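**Winter hours at the Ondcombe reading room**

From 12/11/2024 the reading room in Ondcombe will close one hour earlier, at 5 pm. Please return your books before this time, or leave them in the box next to the door.

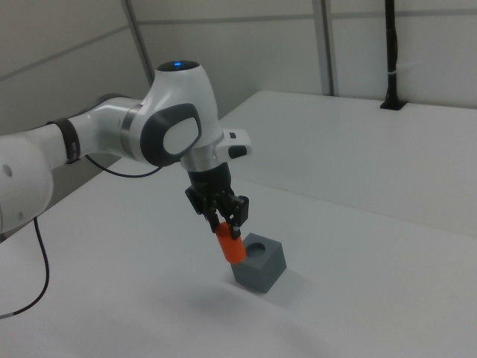
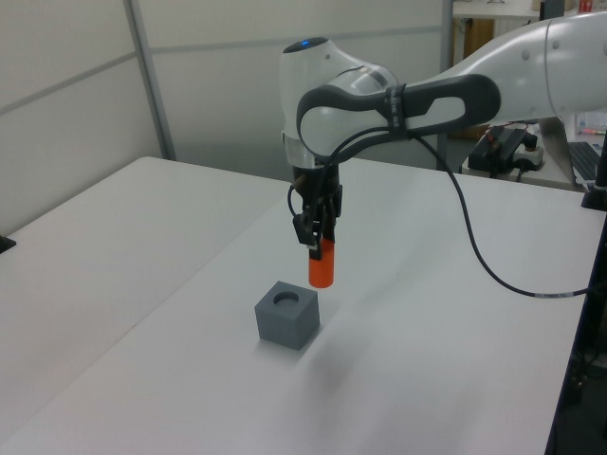
We have also received 50 books in large print, a gift from the Denden bookshop. They stand on the low shelf, near the heater. You may keep them for three weeks, the same as the other books.

The evening of stories in December is led by Rhys McAlister. There are 11 places left, and tea is included. If you wish to come, kindly write your name on the list at the desk. Children are very welcome with a parent.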